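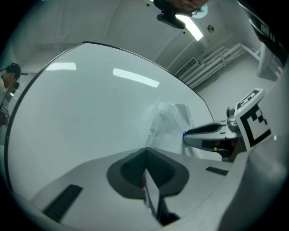 Blue tip against a white surface.

Plotside
Sunday, August 5, 2018

Print | E-mail

Spent the long weekend reading our customs paperwork from the past month. A few notes on the new surtax for other small importers, as I keep getting the same questions by message.

We sell garden edging, raised beds and hand tools. Most of it comes up by truck from the States. Before July we paid no duty on nearly all of it. Some of those lines now carry a surtax and some don't.

What decides it is the tariff code and the country of origin. Where the truck left from doesn't matter. I had that wrong for the first week.

Two of our shipments were made in Taiwan and warehoused in Ohio. I'd budgeted the surtax on both and neither one owed it. Check the origin on the invoice before you change a price.

The reverse can happen too. We had a pallet from Drekar, 500 steel brackets, that I'd always thought of as overseas product. Made in Pennsylvania. It got charged.

The charge on that entry was $2,934. It was due with the rest of the account at month end, well before we'd sold any of the brackets.

That's the part I don't see in the news coverage. The cost to the buyer is one thing. For a shop our size the bigger problem is paying it up front and carrying it until spring.

GST is calculated on the value with the surtax included, so the cheque is a bit bigger again. We claim the GST back but the timing doesn't line up.

Our broker is Prornulo. They've been fine. They did put a line on the July invoice for "tariff review" at $29 an entry. Ask yours if they're doing the same. It wasn't in our agreement and they took it off two of the five.

On switching suppliers: we got a quote from Symonenko, who roll edging in Ontario. Good product, but the minimum is 800 lengths and the lead time runs into November. They buy steel on the same market as everyone else, and their quote was only good for a week.

So we're staying put on edging for this season. Prices on stock already in the warehouse won't change. Anything that landed after July 1 will be repriced when it goes on the shelf.

There's a process for asking for relief if you can't find the goods in Canada. I've read the form. It wants proof that you looked, so keep the e-mails where a mill turned you down or didn't answer.

Someone asked if I support the countermeasures. I think a response was going to come whatever I thought of it. I'd like more notice on the next list, and codes I can search without opening a PDF.

Will add to this when the August statement comes in.

Last updated: 9:40 p.m.

Print | E-mail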